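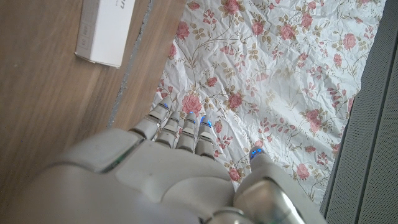 **Snædís Bundgaard**

## Wear in printed and plain bed sheets

Course project, textiles option
Lab partner: Mieczysław Olszewski

### Background

Most people replace bed sheets when they tear or when they look old. The two do not always happen together. A sheet can fade and go rough while the cloth is still strong, and a sheet that looks fine can split along a fold the first time somebody pulls it tight over a mattress corner. I wanted to find out whether the feel of the cloth gives any warning of how strong it is.

Mieczysław was interested in a different question, which was whether printed sheets wear faster than plain ones. Pigment prints sit on the surface of the yarn and are held there by a binder, so they should rub off before the fibers are damaged. Reactive dyes bond with the cotton and go into the fiber itself. Sheets sold with a pattern can be made either way, and the packaging usually doesn't say which. We put both questions into one project and shared the samples.

### Materials

We tested four sheets:

- **Gornunura**, plain white cotton, plain weave
- **Kustari**, cotton with a printed floral pattern, plain weave
- **Lis**, cotton sateen, solid gray
- **Pornasex**, cotton and polyester blend with a printed stripe

All of them were bought new. The Lis sheet was the most expensive and the Pornasex was the cheapest. We cut the test pieces from the middle of each sheet and kept away from the hems, where the cloth is folded and behaves differently.

Half of the pieces from each sheet were set aside unwashed. The rest went through repeated wash and dry cycles in the department's machine, using unscented powder and no softener. Softener coats the fibers and would have changed the feel scores.

### Method

**Abrasion.** Each piece was clamped in the abrasion tester and rubbed against standard wool cloth. We stopped the machine at 2,000 rubs to look at the surface and again at 4,000 rubs, which was the end of the test. At each stop we checked for pilling, broken yarns and color loss.

**Feel.** Classmates were asked to handle each piece behind a screen and score it from 1 (rough) to 4 (smooth). They did not know which sheet a piece came from or if it had been washed.

**Tearing.** We cut a short slit in one edge of each strip and pulled the two tongues apart in the tensile tester. Strips were cut in both the warp and the weft direction. We kept the two sets in separate envelopes after mixing them up in the trial run and having to cut new ones.

### Results

#### Pilling

The blend pilled the most. At the first stop the Pornasex pieces already had small hard balls on the surface, and at the second stop these had joined into patches. Polyester fibers are strong enough to hold the pills in place. On pure cotton the loose fibers tangle too, but they tend to break off and fall away, and this matches what we saw on the Gornunura and Kustari pieces. Those two had a slight fuzz and very little else.

The sateen behaved differently. It has long floats, meaning the yarn passes over several others before going under, and this is what makes it smooth and a little shiny. The floats were the first part to go. By the end of the test some of the Lis pieces had broken yarns, and the shine was gone where the wool had rubbed.

#### Color loss

The Kustari print faded evenly. The flowers got paler but their outlines stayed clear, and the reverse side of the cloth also had some color in it. We think it was printed with reactive dye, though we had no way to confirm this. The stripe on the Pornasex came off in flakes, mostly on the raised parts of the yarn, and the cloth under it was white. This looks like a pigment print.

The gray of the Lis sheet turned lighter along the broken floats. It was hard to tell how much of that was lost dye and how much was the change in texture.

#### Feel and tearing

Washing made the Gornunura pieces feel smoother to most people. New cotton sheets often have a finish on them that makes them stiff, and it comes out in the wash. The Lis got the best scores when new and lost the most after washing.

The blend was the hardest to tear in both directions, washed or unwashed. It also had the worst feel scores. Among the cotton sheets the sateen tore most easily in the weft direction. The two plain weaves were close together and we could not separate them with the number of strips we had.

### Discussion

For these sheets, feel was a poor guide to strength. The roughest cloth was the strongest and the smoothest was among the weakest. Fiber content and weave had more to do with the result than anything a person could notice with a hand.

On the second question, we can't say that printing made a sheet weaker. The plain and floral cotton sheets tore at similar loads. The type of print did affect how long the pattern lasted.

### Problems

The wool cloth in the abrasion tester should be changed between samples. We ran short and used the same piece twice for part of the Pornasex set. Those results are marked in the appendix.

The feel test needed better instructions. Some classmates rubbed the cloth between two fingers and some laid a palm flat on it, and this probably affected the sateen scores more than the others.

We also did not test fitted corners. A lot of real damage happens there, where the elastic pulls on the seam, and cutting from the middle of the sheet leaves it out. Mieczysław plans to look at seams next term if the tensile tester is free.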